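Flillham Junior Deputy Week: Frequently Asked Questions

Posted Aug 6, 2022

What is Junior Deputy Week?
It is a day program for kids who want to learn how local police, fire and ambulance crews do their jobs. It is run by the Flillham Community Center with help from the town police department.

Who can sign up?
Any child entering grades three through six who lives in Flillham or Skumadach. Kids from other towns go on a waiting list.

What does it cost?
There is no charge. Lunch is provided every day. Please tell us about food allergies on the form.

How many places are there?
We have room for 98 kids. Places are given in the order the forms come in. Brothers and sisters are placed together if the form lists them together.

Where do we drop off and pick up?
Use the side entrance on Broltach Street. The front lot stays open for emergency vehicles. Doors open at 8:15 and pickup is at 3:00. Anyone picking up a child must be listed on the form and show a photo ID.

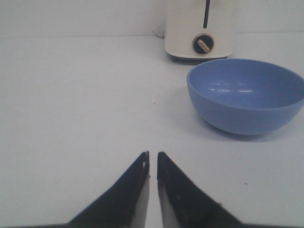
Late pickup is available until 4:30 if you ask for it by noon the same day. Kids who stay late wait in the library room with a staff member.

Will the kids ride in a patrol car?
No. They can sit in a parked one and try the lights and siren. Officer Senyo Ametepe will be there to answer questions.

Are there real weapons or drills?
No. Officers leave their duty belts locked up during the program. The fire crew does run a smoke alarm drill on the second day, and it is loud. If your child has trouble with noise, call us and we will set up something else for that hour.

What is the thank-you card project?
Each child writes one card to a first responder. Last year's group made 300, counting the ones sent in by classrooms. Pacita Aquino collects the cards and takes them to the stations.

Can my teenager help out?
Yes, if they are 14 or older. Helper training is held in March, but Cristóbal Ocampo can still add a few names. Ask for him at the front desk.

What if we have to cancel?
Call extension 1845 and leave your child's name so we can offer the place to the next family.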